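Small baskets, and what I learned from filling them

Since I moved to Cluvstead I have made fruit baskets for people. It began when my neighbour Faraji Mussa was at home with a broken ankle and I did not know what else to bring. Now it is a habit, and in July my kitchen table is never quite free of fruit.

I like a woven basket better than a box. I look first at the rim, because a thick rolled rim keeps its form when the basket is full. Then I tip it on its side and look along the weaving for broken strands, which can scratch the soft fruit. I paid 7 pounds for my last one at Chowdhury, the household shop near the station.

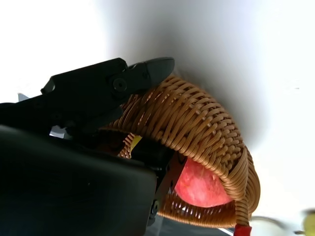

The handle

A plain handle is perfectly fine, but red makes it a present. I wind the ribbon tightly, each turn touching the last one, so that it looks ridged like a cord. My first handle took me the whole evening. Now I need around 18 minutes, with tea. The bow goes where the handle meets the rim, and I leave the tails long. My aunt always cut them short, and I think she was wrong!
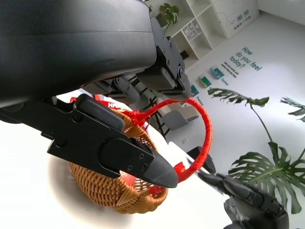
Red handle, red bow, and a tag with printed letters.

The fruit

For a small basket I choose few pieces and good ones. Apples are the easiest, they are strong and they have a nice colour. I like the red ones with some yellow still in them. Something yellow beside a red apple makes both look fresher, and I put the best side of the apple up.

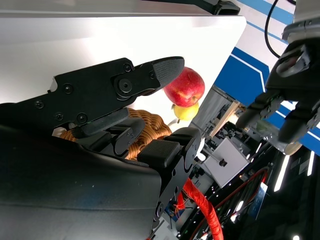

Should I wash the fruit before I put it in the basket?
It is better to leave it unwashed and let the person wash it before eating. If you must wash it, dry every piece very well, also around the stem.

Bananas I keep out completely. I once gave a basket with bananas to a colleague from Nusteo, and after two days everything in it tasted of banana. She was very polite about it.

Before I carry a basket anywhere, I tie the bow again and see that the knot is firm.

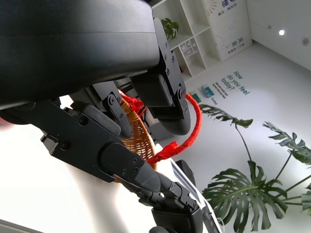

Keeping the basket afterwards

Many people throw the basket away, which is a pity. Brush it with a dry brush and keep it somewhere with air. Mine stand on top of the wardrobe, and Faraji uses his for onions. He has taken off the bow but the red handle is still there.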